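### 3.2 果物の仕分け課題と収録の手順

本節では、学生プロジェクト「Isa」で私たちがいちばん長く付き合うことになった、果物の仕分け課題について述べておきたい。班は5名で、手持ちグリッパの扱いに慣れた者は一人もいなかった。最初の打ち合わせでは積み木を使う案が有力だったのだが、班員のMargareta Mihăiләが「どうせ何百回もつかむのなら、形も硬さもそろっていないもののほうが勉強になる」と言い出し、これには全員がなるほどと頷いてしまった。

課題そのものはごく素朴で、卓上の布の上にある果物や野菜をグリッパで一つずつつかみ、かごへ移すだけである。収録は大学の実験室だけでなく、ふつうの住まいの部屋でも行った。背景に家具や本が写り込む環境のほうが、後の学習に役立つだろうと期待したからである(片付けの得意でない班員にとっては、ありがたい方針でもあった)。
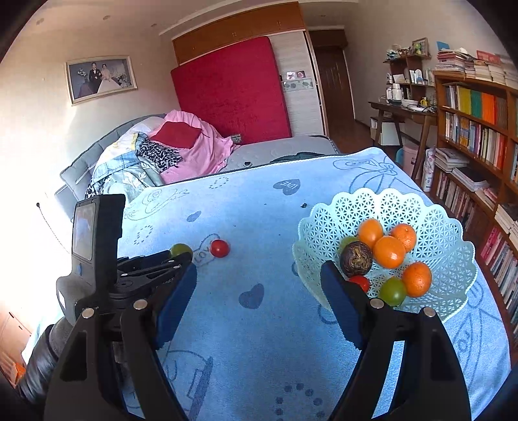

**図3** 寝室の卓上での仕分け課題。右のかごには柑橘類などが入り、ミニトマトと緑色の丸い実が布の上にある。

操作を担当する者は、一回の試行を30秒以内に終えることを目安とした。急ぐ必要はまったくないのだが、長く考え込むと手先が細かく揺れ、その揺れまで記録に残ってしまう。特に手を焼いたのはミニトマトで、小さいうえに皮がつるりとしており、指のパッドの角度が少しずれるだけで逃げていく。5月の予備収録では、この小さな赤い実のために休憩が何度も延びたことを、なつかしく思い出す。反対に柑橘類は皮に適度な凹凸があり、初心者でもずいぶん落ち着いてつかむことができた。

本収録で得た試行は合計1715件である。このうち500件を評価用に取り分け、残りを学習に用いた。取り分けにあたっては、同じ部屋で続けて収録した試行が両方に分かれないよう、部屋ごとにまとめて割り当てている。つかみ損ねた試行も捨てずに残し、失敗の印を付けておいた。印の付け方は班員の間でかなり食い違い、かごの縁に当たってから入ったものを成功とみなすかどうかで、ずいぶん楽しい議論になった。最終的には、縁に触れても中に収まれば成功とする基準に統一し、以前の記録にもさかのぼって適用した。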